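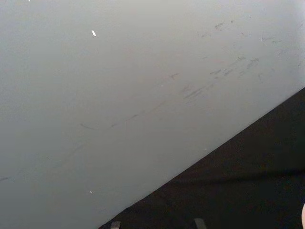 Pale gray panel with a straight edge, against a dark surface.

Trail Runners and Walkers Wanted for Route Survey – Wandstead Hills
Posted Sep 7, 2023

Urnora is looking for runners and walkers to help survey the footpaths in the Wandstead Hills. We publish free route guides for foot travelers, and our current Wandstead guide is out of date. Several paths have been moved since it was written, and the section north of Flurer Reservoir was never mapped properly.

We need 49 people for this round. Each person will be assigned 2 routes and asked to cover each one once in each direction. You can run or walk, alone or with a partner, as long as you stay on the assigned route and fill in the form the same day.

What you will do
Follow the route with a GPS watch or phone recording your track.
Note junctions, missing signs, stream crossings, gates and places where the path is hard to find.
Record where drinking water is available and whether parking areas charge a fee.
Send us your track file and completed form within a week of each outing.

Routes
The routes vary a good deal. The shortest are flat loops near the reservoir that most people can walk in 90 minutes. The longest go over Hashemi Ridge, which tops out at 2,282 feet, and have loose rock on the east side. Tell us on your application which kind you prefer. We can't promise a particular route, but we will not send anyone over the ridge who has not asked for it.

Who can apply
You must be 18 or older and able to get to the trailheads on your own. There is no bus past Flurer village. You don't need survey experience. For the ridge routes we ask that you have run or hiked on steep, uneven ground before and can read a paper map – phone signal is poor up there.

Dogs may come along on the reservoir loops, on a leash. They are not allowed on the ridge, where sheep graze.

Pay and expenses
This is an unpaid role. We refund parking fees and mileage within the county if you send receipts and your odometer readings with the form. Everyone who finishes both routes will get a printed copy of the new guide and be listed in the credits unless they prefer not to be.

Timing
Outings can be done any time before the end of February. Check the forecast before you leave, and put your outing off if there is ice on the upper paths.

How to apply
Use the application form on our Get Involved page. Include your town, your usual distance on foot, the device you will record with and an emergency contact. Farhad Rahimi handles applications and assigns routes. Questions about the maps or the survey form should go to Manouchehr Tehrani, the guide editor – both can be reached through the contact page. We reply in the order applications come in.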